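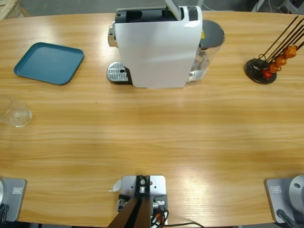
# Granmont 30 travel backpack: review after one season

The Granmont 30 is a clamshell carry-on pack with a stated volume of 30 liters. It is sold as a single bag for trips of up to a week. I used it on 7 trips between March and September, mostly by train, with three flights and one overnight ferry. The longest leg was nine days, split between Lotisbridge and the coast at Stikham. I bought the bag at full price.

## Weight and dimensions

My sample weighs 1,271 grams on a kitchen scale with the hip belt attached. Taking off the belt and the sternum strap brings it close to a kilogram, and the belt comes off without tools. For a pack with a full-length frame sheet, this is on the light side. The McKinnon pack I used before it was heavier and held less.

The bag fit the sizing cage at the gate on all three flights. On the second it was overpacked and the front pocket had to be emptied first. The front pocket and the main compartment share the same volume, so anything put in one is taken from the other. The stated capacity can't be reached in both at once.

## Main compartment

The zipper runs around three sides and the bag opens flat like a suitcase. One half is a deep bay with two compression straps. The other is a shallow mesh panel that closes with its own zipper. A typical load for me:

- four shirts, one sweater, one pair of spare pants
- underwear and socks for five days
- one pair of low shoes, placed heel to heel at the bottom
- a wash bag
- a rain jacket on top of everything

This fills the bay to the level of the straps. The straps use flat hook closures that release under load if the angle is wrong. I had one let go on most trips, always while closing the bag. A plain side-release buckle would be better and would add a few grams.

In a small room, a clamshell needs a surface twice its own width. Most of the guesthouses in Stikham have one chair and a luggage rack built for a narrower case. I ended up unpacking on the bed. A top-loading bag avoids this, but then the shoes are always underneath what you want.
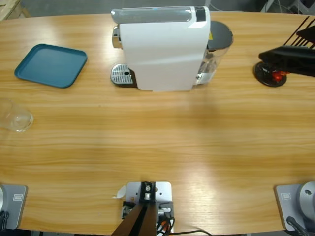 The mesh panel is more useful than it looks in the store. It holds a week of small items flat, and it can be reached by opening the main zipper a third of the way, with the bag standing upright. I kept chargers, medicine and a paper map in it and seldom opened the bag fully in transit.

## Laptop sleeve

The sleeve sits against the back panel and has its own side zipper. It takes a 14-inch machine in a thin cover. The bottom of the sleeve is suspended above the base of the bag, so a hard set-down does not reach the computer. The gap is narrow, and a heavy load in the main bay pushes into it.

At security the side zipper is quick. On the shoulder it is less good: the zipper pull faces outward and is easy for another person to reach. There is a small loop at the top that will take a clip. I used one in crowded stations, including the whole of the Tuesday market crush at Lotisbridge Central.

## Straps and carry

The shoulder straps are thin, firm foam with a mesh face. Carry is comfortable for 40 minutes at eight kilograms. Past that, the lower edge of the strap starts to press under the arm. The load lifters are sewn at a fixed point and have little effect on a short torso. I have a short torso, so a taller reader may get a different result.

The hip belt is a strip of webbing with a small pad at each side. It steadies the bag and transfers very little weight. I removed it after the second trip and put it back only for the coast path out of Stikham, where the ground is uneven and the bag swings.

Both side handles are padded and placed so that the bag hangs level. The top handle is bare webbing. Lifting the bag into an overhead rack by the top handle, fully loaded, is unpleasant for the fingers.

## Weather

The fabric is a coated nylon with a tight weave. I walked 25 minutes in steady rain from the ferry dock to the hotel. The outer face soaked through at the seams near the top handle, and the sweater under it was damp in one patch. The laptop sleeve was dry. No rain cover is included. Granmont sells one separately, and it has no opening for the side handle.

Drying time over a hotel chair was one night.

## Wear

After the full season:

- The bottom panel has scuffing on both corners, with no holes.
- One zipper pull cord has frayed and been replaced with a knot of thin line.
- The printed logo has mostly gone from the front.
- The mesh of the water bottle pocket has a pulled thread.
- All the structural stitching at the strap roots is intact.

The bottle pocket deserves a note of its own. It is cut for a slim half-liter bottle. A wider one goes in when the bag is empty and comes out by itself when the bag is full. I lost one on the platform at Lotisbridge.

## Compared with the McKinnon

The McKinnon has better straps, a real hip belt and a rain cover in its own base pocket. It also has a deeper profile that sticks out behind you in a train aisle. For trips with a lot of walking between stops, I would still take it. For city trips, where the bag is carried from station to room and then left there, the Granmont is easier to pack and easier to store under a seat.

## Rating

| Item | Score out of 5 |
|---|---|
| Packing layout | 4.5 |
| Carry comfort | 3 |
| Weather resistance | 3 |
| Durability to date | 4 |
| Value | 3.5 |

Suitable for train and city travel of up to seven days. Not suitable as a hiking bag. Buyers between sizes should note that there is only one back length, and that the return period starts on the day of shipping.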